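Bench notebook, packing corner, Trundale workshop
Tuesday, late morning, October 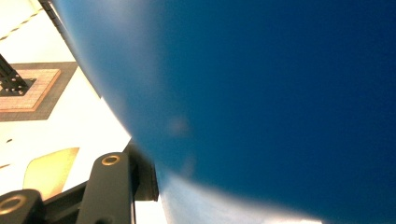 Blue one, very close. Pale smudge near the middle, glare along the bottom.

Okay, writing this up before lunch or I'll forget half of it. The blue piece has been on my mind since I came in, mostly on account of that smudge. It's a faint gray blotch, blurry at the edges, and everything else around it is one even, matte blue, so your eye goes right to it. Mirjam walked past, said "fingerprint," and kept walking. I'm less sure. Could be a mark in the finish, could be a bit of dust, could be the light. Putting it down as "smudge, unexplained" for now.

I do love the color, though! It goes almost navy on one side and a kind of grayish blue where it rounds away toward the light. If you're trying to match it from the color card you'll go crazy, because you can hold the card up in two places and get two different answers. I tried it at nine and again at ten thirty and wrote down two different numbers. Crossed both out. Matching against the card needs to happen under the one lamp with the window blind down, same as we agreed in the summer and same as none of us have done since (me included).

Cleaning, the order I want to follow:

Dry cloth first, the soft kind from the Haslinger pack, no pressure, one direction. Look at it again from the side. If the mark is still there, slightly damp cloth, plain water, then dry again right away. Stop there. No spray. The spray leaves a shine on a matte finish and then you have a shiny patch, and you've swapped a small problem for a bigger one. I learned that on the Petville order and I still have the piece under my desk as a plant stand.

Haven't started on it yet. I want Elfriede to see the mark before anybody touches it, and she's out at Civon until two.

Side note on light, as it's eaten most of my morning. The table is too bright. Everything pale washes out to nearly white, and the lower part of anything glossy or even half smooth picks up a big band of glare from underneath. You can see it plainly on the blue. It means that if there were a fine scratch down low I'd probably miss it. Things I could try:
- a sheet of gray felt under the work (we have a roll somewhere, I think behind the long shelf)
- turning the side lamp to the wall
- checking the lower part separately, tipped up, away from the table

I like the felt best. It's quick and it also stops round things from wandering off. Mirjam prefers the lamp, but she sits on the other side and doesn't get it in the eyes.

11:50. Found the felt. Not behind the long shelf at all, it was in the bin with the bubble wrap. Cut a piece big enough for the middle of the table and left the rest rolled up with a rubber band. If you use it, please put the band back on, the roll opens itself up and picks up every crumb in the building.

Packing. We've got 4 boxes going to Petville this week and I've only got good inserts for 3. The fourth has the old style insert, the one with the stiff corners, and I don't want a smooth curved surface sitting against stiff corners for a whole truck ride. Options are to trim the corners down or to line them. I'd line them. Trimming looks neat for five minutes and then the cut edge sheds bits all over whatever is inside, and you get a phone call about it.

For anything round and matte I'd like us to stick to this:

Tissue first, two layers, no tape touching the piece. Soft wrap over that, tape on the wrap only. Then into the insert with a little give on all sides. Press down gently with a flat hand. If it squeaks, it's too tight, take it out and start again. Lid on, shake once, listen.

The shake is Elfriede's rule and I used to roll my eyes at it, but I've caught two loose ones that way this fall.

Order number for the Petville lot is 2452. I had it down as 2542 on the sheet by the door and Mirjam fixed it, thanks. If you've copied it anywhere from that sheet before today, please check.

Tissue stock: a fresh pack of 600 sheets came in this morning, on the lower shelf next to the tape guns. It's the thinner paper. I know we asked for the thicker kind. I've written to them, and in the meantime use three layers where I wrote two. (So, scratch that bit a few lines up. I'm leaving it in so the rule is there for when the right paper shows up.)

2:20. Elfriede back, with pastries, bless her. She looked at the blue one for a good long while from every side she could get to and said she wouldn't call the smudge a defect until it's been wiped, and she also wouldn't bet money on it being a fingerprint. So we're exactly where I was at ten. She's fine with the dry cloth and wants to be standing there for the damp one. She has a call at three, so that's going to be tomorrow first thing.

She also wants us to write down which side the lamp was on whenever we note a mark. Good idea, and slightly embarrassing that we don't already. I've added a column to the sheet. It says LAMP and you put L or R, or "off" if you're working by the window.

Left for tomorrow:
Dry wipe on the blue, then a look with Elfriede.
Color card again, blind down, one lamp, and only one of us reading the numbers out.
Line the old insert. There's foam in the drawer under the scale, use the thin stuff.
Ask about the thicker tissue if they haven't answered by ten.
Move the bubble wrap bin, my knee has met it twice today.

Mirjam, the last almond pastry has your name on it, it's on top of the filing cabinet under a paper towel.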